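Support > Robot Cells > Working Rules > Computer Disassembly FAQ

Frequently asked questions about the rules for robot work inside open computer cases

These rules are valid for all cells at Gitura where a robot arm reaches into a desktop computer to take out cables, drives and boards. Please read them before your first shift at the cell, also if you worked with robots at another company before.

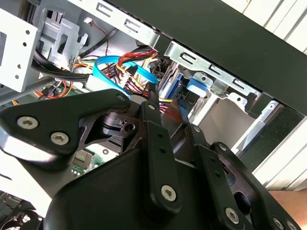
Who must follow these rules?

Everybody who opens the cell door, loads a case, or changes a program. Visitors stay behind the yellow line and do not need to read the full page, but the person who brings them is responsible for them.

Is there an official standard behind this page?

Yes. Our risk assessment follows ISO 12100, and for industrial robots and their cells we work with ISO 10218, parts 1 and 2. This page does not replace the standards. It is our house version in simple words, and when the two seem to disagree, stop and ask the safety desk.

What must I do with a computer before it goes into the cell?

Remove the power cord and press the power button for 10 seconds. Take off the side panel and look inside with a lamp. The power supply stays closed at all times, because its capacitors can keep a dangerous charge for long after the cord is out. If you see a swollen part, a leak or burn marks, the case goes to the red shelf and a person decides about it.

And the small battery on the motherboard?

The coin cell is taken out by hand before the robot starts. It goes in the battery box with tape over both sides. We had one case in February where a coin cell fell between two boards in the scrap bin, and after this we made the rule stricter.

May the robot pull on a cable?

Only on the plug. A program that grips the cable itself and pulls is not approved, even when it is faster. SATA data plugs often have a small metal latch, and the latch must be pressed first. If the plug does not come out with the force limit set in the program, the robot opens its fingers, goes back and asks for help. Do not raise the limit to "see if it goes". Plugs that refuse two times are done by hand.

Why do you care about cables if the computer is scrap anyway?

Many of these parts are sold again. A broken connector on a good board makes the board worthless for our customers. Also a cable that snaps can catch on the fingers, and then somebody has to reach in to free it – this is the moment when people get hurt.

The cables hide the drive. Can I move them aside while the robot is waiting?

No. A waiting robot is not a stopped robot. Press the stop, open the door, take your key with you, and then put your hand in. Move the cables, close them with a soft clip if needed, take out the clip count sheet and write how many clips you used. The same number must come out again.

How fast may the arm move?

In teaching mode never more than 250 mm per second. In automatic mode with closed door, the program decides, but inside the case the Koo controller keeps our slow profile. Outside of the case it can go at normal speed.

Which checks are done on the gripper?

At the start of each shift, look at every screw you can reach and turn it lightly with the hex key. A loose screw can fall on a board and make a short circuit later, when the board is tested. Look also for bent links and for sharp places on the plates. After 400 cases the gripper goes to the workshop for a full check, and the counter in Clirnness is set to zero by the workshop only.

Do I need gloves?

Yes, cut-resistant ones, whenever you touch a case. The sheet metal of drive cages has edges that are not always finished well. When you handle boards for resale, put on the wrist strap too.

What do I write down?

The case number, the program version, each stop and its reason. "Error" is not a reason. Write for example "plug did not release, drive side". Our site in Zirnurberg has 3,262 entries in this log, and the useful ones are those with a clear sentence.

Can I change a program by myself?

You can change it in the test folder and run it at teaching speed. For normal work it needs the signature of a second trained person. The old version is kept.

I found a mistake on this page. Where do I send it?

Use the form at the cell terminal under "Rules" – choose "Correction" and give the question where you found it. Answers normally come within 10 working days. If it is a question of safety, do not wait for the form and call the safety desk directly.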